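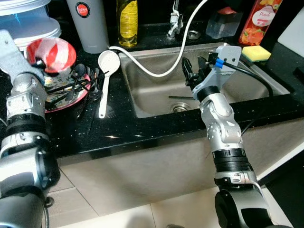 Kitchens of the Multow Road flats, no. 4: the sink end

Posted 18 Jul 2018 by Polyxeni Sotiropoulos

This gallery has been creeping along since November, when I got it into my head that the most interesting part of any home is the bit the estate agent asks you to clear. Drenbridge has plenty of handsome front rooms. I have been shown most of them, at length, by people edging me away from the washing up.

So, the sink end. A steel basin, a chrome tap and a stretch of counter doing the work of three.

The red and white bowl
Small, swirled like a boiled sweet, and lying on its side on top of the plate. I have wanted one ever since I was told I couldn't be trusted with nice bowls.

The flowery plate
Red rim, flowers in several colours, and a career change: it holds the cutlery now. Black chopsticks mostly, with some slim metal spoons, all with their handles over the edge as if waiting for a bus. My friend Theano Kontogiannis has a proper cutlery drainer from Elley and keeps her post in it, so I make no judgement.

The ladle
White plastic, and too long for anywhere you might sensibly put a ladle. It has the counter by the plate to itself. Every ladle I have owned has lived like this, or else jammed the drawer shut until Easter.

The oil
A clear ridged bottle, the oil a cheerful yellow, up against the dark splashback. Next along is a tall grey tumbler with a round red logo. I respect a tumbler that size. It suggests somebody with plans to sit down.

The peach soap
Red bottle, oranges and pinks be damned — the label says Peach and shows you the fruit in case of doubt. I switched to peach myself last year and my saucepans are no cleaner, but I do get hungry.

The sponge
Yellow with a green scouring side, parked on the back corner of the sink. All sponges end up on that corner. You can buy them a little dish with suction cups (I did, from El Idrissi on the high street) and they will be back on the corner by teatime.

The thing in the sink
One thin dark utensil, flat on the bottom. There is always one.

Next time: airing cupboards, if anybody will let me in.

We use cookies to remember your preferences. Accept all | Manage settings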